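Baskets for toy cleanup: lined or unlined?
Home > Organizing > Kids' stuff

drususmom
Apr 28, 2026
Okay, basket people, I need opinions. We're finally dealing with the toy pile before my sister's kids come in June, and I bought one of the Stovari woven baskets with the white liner. I love how it looks on the dark floor but I'm already nervous about that liner.

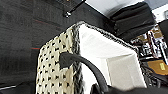 The new basket, cream weave with the dark rim

Would you keep the liner in or take it out? The kids are 2 and 5, so picture sticky hands.

titton_788
Keep it in! Woven sides snag everything, especially doll hair and anything knitted. I ran mine without a liner for one winter and I was pulling bits of fuzz out of the weave until spring.

ejigu300
Going to disagree with titton. White is a terrible color for a toy basket. Mine went gray in a month and it never came clean, and I tried everything. Take it out, fold it up, put it back when company comes.

titton_788
Did you wash it cold? Hot water sets the grime. Mine's been through the machine plenty of times and looks fine.

ejigu300
Cold, warm, soaked overnight with the oxygen stuff. It's gray, titton.

drususmom
Ha, okay, so no agreement there. My other problem is the big plush. I've got this huge yellow patchwork guy who takes up as much space as everything else put together, and if he goes in the basket then that's it, basket's full. 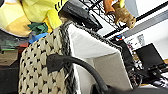

So I'm leaning toward letting him live on the shelf and saving the basket for blocks and the small stuff. Or is that dumb, because then the small stuff just sinks to the bottom and they dump the whole thing out to find one block?

shelfie400
They will dump it. Mine dump it every single time. Soft toys in the basket, blocks in something shallow with a lid, that's my vote. And leave the liner in, sorry ejigu!

ejigu300
Fine, but get a spare liner in dark blue or something.

drususmom
Do they even sell them separately? Going to go look.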